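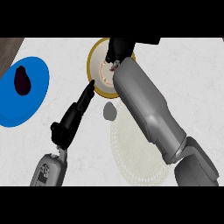

I spent most of July comparing two grippers in simulation, and I said I would write it up, so this is the write-up. It covers the grippers first, then the camera, then a controller setting that cost me more time than both.

The short version for people who only want that: I'm keeping the narrow-finger gripper from Skeltanix, and I'm moving the camera off the overhead position for anything that involves a bowl.

The task is table clearing. Two arms, a kitchen counter, a few dishes and a few small things that have to end up in or out of the dishes. I picked it because it is boring and because small rounded objects are hard on a parallel gripper. They squirt out sideways if the fingers close off center. A box will forgive you a quarter inch of error and an eggplant shape won't.

The two models I tried are the Skeltanix narrow finger and the Bachmann wide pad. I had the Bachmann files already from last year. The Skeltanix files I had to convert, and the collision shapes came out wrong the first time, with the fingertips about twice as thick as they should have been. If you convert the same files, turn on the collision view before you run anything. I didn't, and I threw out a full evening of runs.

I did 700 episodes with each gripper. Same arms, same start poses, same seeds, both arms fitted with the same gripper each time. An episode counted as a success if the target object was lifted clear and stayed in the fingers for two seconds. Nothing about placing it well. Placing is a separate problem and I wanted to keep it out.

On the flat counter the wide pad was better. It has more contact area, and when the approach was a little off it still held on. I expected that. If all you do is pick things up from an open surface, I would use the wide pad and stop reading.

Bowls changed it. The wide pad needs room to open, and inside a bowl there isn't any. It would come down, touch the rim with the outside of one finger, and either stop or push the bowl along the counter. The narrow finger could get inside and still have space to close. Of the Bachmann's failures, 274 were rim contact before the fingers had even started to close. The Skeltanix had rim contacts too, but most of them were light and the grasp went through anyway.

The plate was in between. A shallow rim doesn't bother either gripper much as long as the object is near the middle. Dark objects on a saturated blue plate were fine for both. Light objects on the white marble were worse for both, and that's the camera and not the gripper.

So, the camera. I had it straight above the counter for all of this. Overhead is the easy choice. The counter is flat in the picture, everything keeps its size, and calibration takes ten minutes. The trouble is that the arm gets between the camera and the work at the exact moment you need to see the work. When the right arm goes over the bowl, its forearm and wrist cover a good part of the counter, and the gripper housing sits right on top of whatever it is about to pick up. You get a fingertip and a bit of bowl and you have to guess the rest.

I tried raising the camera, which did nothing useful except make everything smaller. Then I tilted it and moved it to the left, and that helped. The forearm still crosses the view but the inside of the bowl stays visible for longer. The cost is that depth estimates near the far edge get worse. I can live with that. I haven't tried a wrist camera on this setup. Jarrah Stubbs uses one at Dastley and says I'm wasting my time without it, and he may be right, but it adds another stream to line up and I'm short on patience.

One more thing about two arms sharing a small space. I let both arms approach the same bowl in some of the episodes, one going in and one waiting close by. The waiting arm was a problem I had not planned for. With the default planner in Mirkumley, the safety distance between arms is measured from the wrist, not from the fingertips, so a long thin gripper can hang out well past where the planner thinks the arm ends. Nothing collided badly, but I had a few runs where the fingers brushed and the planner didn't register it. You can fix this by setting the tool length in the planner config yourself. It isn't filled in from the gripper file, even though there's a field for it there.

That brings me to the controller setting. Joint stiffness was at 800 on the left arm and something much lower on the right. I have no memory of setting it that way. It was in the config I copied from an older project. The effect was that the right arm sagged a little at full reach, and I spent three days blaming the gripper for it. After I matched the two sides I reran everything. All the results in this post are from after the fix.

The whole batch, counting the runs I threw away, came to 3401 episodes.

Next I want to try softer fingertip pads on the narrow gripper, and after that the same comparison with a taller bowl. The configs are a mess, but if you want them, write to me and I'll send them as they are.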